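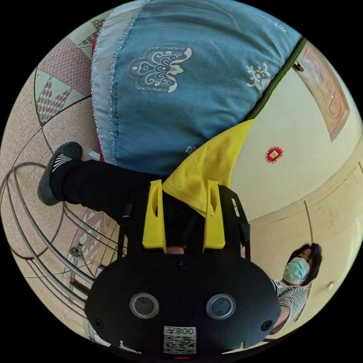
**Best way to fold and store a big embroidered quilt without wrecking the edges?**

Posted by **rurka_rose**

Hi all! I've gone down a happy rabbit hole with old bedding this year and I need some storage help. The one I'm worried about is a large blue quilt with white and dark blue embroidery, a big curly flower sort of motif on one part and smaller white bits elsewhere. I love it so much. The trouble is the border down one side, where the edge has gone frayed and pale blue.

At the moment I'm folding it on the floor with the other fabrics, because the bed is too small to spread it out properly. Every time I fold it I seem to get a crease straight across the embroidery, and then I open it up and start again. I have one deep shelf in the hall closet and one of those vacuum bags from Zullon, still in the packet.

So: fold or roll? Is the vacuum bag a terrible idea? And should I trim the fray before it goes away until October, or leave it alone? I'm also wondering if a yellow cloth can be tucked in with it or if the color might come off. Thanks so much, I've learned heaps from this site already!

---

**Smaranda Rusu**
*3,092 helpful votes*

Oh, what a lovely thing to be looking after! Please don't use the vacuum bag. It squashes the batting flat and presses hard creases into the stitching, and embroidery threads hate that. A clean cotton sheet or an old pillowcase is much kinder, and you probably own one already.

Rolling is best if you have the length for it. Get a wide cardboard tube (fabric stores often give them away), cover it with a clean sheet, and roll the quilt with the embroidery facing OUT. It sounds backwards but the decorated side stays smoother that way and any wrinkles end up on the lining. Then wrap the whole roll in another sheet and tie it loosely with cotton tape.

With one deep shelf you may be stuck with folding, and that's fine too! Here's how I do mine:

1. Lay a clean sheet on the floor first, bigger than the quilt if you can manage it.
2. Smooth the quilt out from the middle with flat hands.
3. Fold in thirds, and move the fold lines so they land beside the big motif.
4. Put a sausage of rolled-up cotton or acid-free tissue inside each fold.
5. Fold in thirds the other way, more sausages, wrap, done.

Take it out every couple of months and refold it along different lines. I do mine when I change the bed over and it's honestly a treat to see them all again.

Don't trim the fray! Snip a single long thread if it's catching on things, but once you start evening it up you'll be chasing it into the seam. A strip of soft cotton folded over the edge and basted on with big loose stitches will hold it together, and it comes off again in 2 minutes.

Yellow cloth: press a damp white rag on a corner of it for a minute. If any color shows on the rag, store it separately. I'd do the same test on anything red or dark green.

---

**Yazıcı_home**

I've used vacuum bags for years and never had a problem, but mine are all plain comforters.

---

**cledenus_attic**

Agree with Smaranda on the sausages, they work so well! Only thing I'd add is to make sure it's completely dry before you wrap it, and to line the shelf if it's bare wood. I use a doubled bedsheet. Also put the quilt at the top of the pile. I had mine under two heavy blankets all winter and the creases took ages to drop out.

---

**rurka_rose**

Thank you!! Rolling up sausages out of old T-shirts tonight. The vacuum bag can go to the winter coats.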